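Section 4. Setting Up the Public Comment Table

This section applies to district map hearings held under the Predau County Redistricting Rules. The hearing clerk is responsible for each step.

1. Open the comment register at 5:30 p.m. and enter the hearing number on the first page.

2. Place the draft map and the current map side by side. Mark each with its adoption status.

3. Issue speaker cards in the order of arrival. Cards are numbered 1 to 200.

4. Collect written comments of 500 words or fewer. Longer statements go to Iman Bensaid in the Records Office.

Note: A speaker may comment on more than one district -- one card covers all of them.

Caution: Do not write on a submitted card. Corrections are entered in the register only.

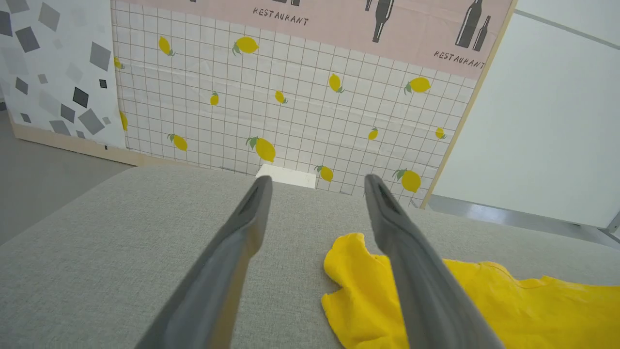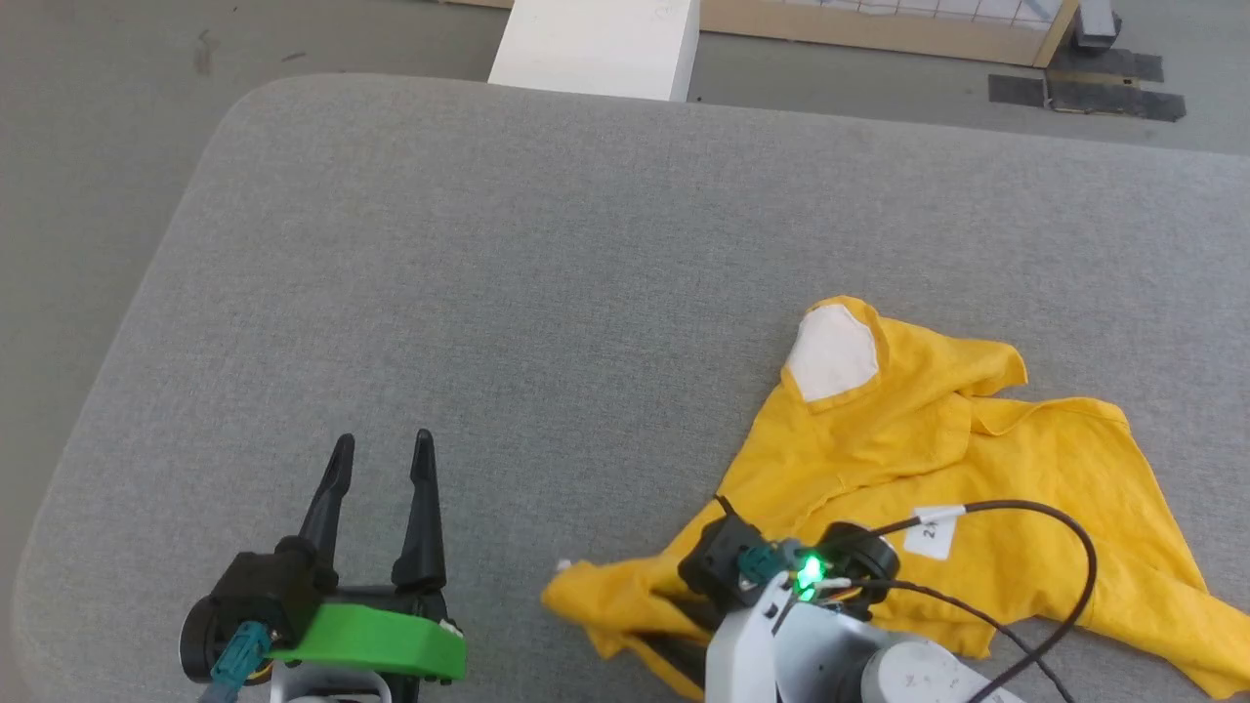 Comment cards are sealed at the close of the hearing and delivered to the Records Office by 9:00 a.m. the next morning. Sort and bundle them on a firm, level tabletop. A padded surface covered in woven gray fabric, like the one in both photographs, is not suitable for stacking cards. Write the hearing number and the district numbers on each bundle before it is sealed.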